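Rushing totals off after game import (running back records page)

Status: Open
Product: Petness stat tracker, league edition

Hi all, I run the records pages for our semi-pro football league and I've got a career rushing total that won't come out right no matter what I do. I'll write down everything I've tried so you don't have to ask (sorry, it got long!).

The player is a retired running back for Rernidia. We want him on the all-time list before the season opener banquet, and our old scorebooks give him 1566 career rushing yards. I've added those books up twice, once with a calculator and once with my kid reading the numbers out loud to me. After the import his page says 1450. That's 116 yards gone, which happens to be one whole game, his big day at Bastos in the playoffs.

So of course I figured the Bastos game just hadn't come in. But it had! It's sitting right there in the game log with the correct final score, all four quarters, even the missed extra point. Click on the box score and his line is there too, 116 yards and two touchdowns. It just doesn't make it into the career number.

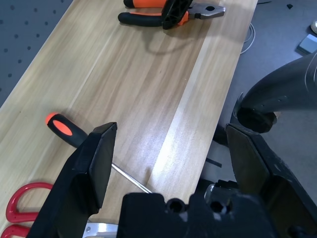

First thing I tried was the Recalculate button on the player page. It spun for a bit, said "Done" and changed nothing. Then I deleted the Bastos game and typed it back in by hand, every carry. Same total. I logged out, logged back in, tried another browser, tried it on my phone. Still 1450.

Next I looked at whether it was only him. Nope, the quarterback is short by that one game as well, and so is the fullback. Regular season games are all fine as far as I can tell. His best season should be 786 yards and the page has 786, so the season pages are adding up okay. I did turn on "Include postseason in career totals" in league settings, and yes, I hit Save (I went back in and the box was still checked).

One more thing that may or may not matter. The list has a cutoff of 1000 yards, and a couple of Rernidia guys only clear it with their playoff yards. They've dropped off the page completely, and I've already had a pretty cranky voicemail about it.

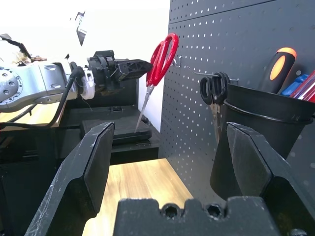 Posted by Rernidia Records Desk
Monday, 9:40 p.m. | Update to original ticket

Okay, got a little further tonight. I made a test player, gave him one regular season game and one playoff game, and his career total came out right. So the setting does work for a brand new player! It's the imported ones that are stuck.

I also opened the import file in a spreadsheet. In the old Zunico export, the game type column says "Post" for playoff games, and the games I type in by hand say "Playoff" in the dropdown. I wondered if that was it, so I changed "Post" to "Playoff" in the file and imported again. Now I have the Bastos game twice in the log and the career total is still 1450. I've taken the extra one out.

What I haven't tried is wiping the whole team and starting over. There are years of games in there, and I typed a lot of the early ones myself from photocopies, so I'd really like to keep that as the last resort.

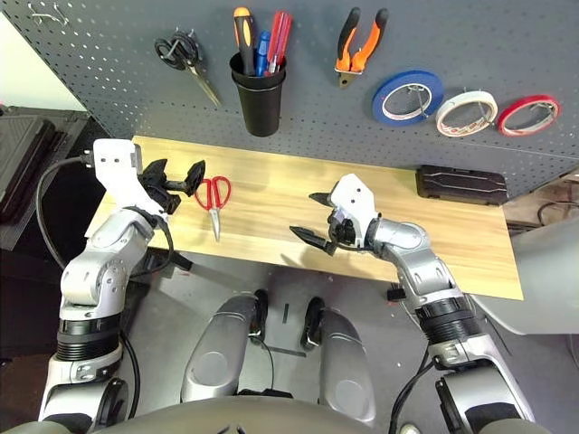

Petness Support wrote back that the team shouldn't be wiped, and that the spreadsheet was pointing the right way. Players who came in through an import keep a copy of the game types from the first file, they said, and fixing the file later doesn't touch that copy. They asked me to go to Team Tools, then Imported Records, then Game Types, match "Post" to "Playoff" there, and run Recalculate from the team page. The button on the player page only redoes the season numbers.

I found the Game Types screen, and "Post" is listed with a blank next to it. I've matched it up and started the team recalculate. It says it's in line behind other jobs, so I'm leaving it to run overnight. Please keep this ticket open for now, I'll check the running back, the quarterback and the fullback in the morning and post all three totals.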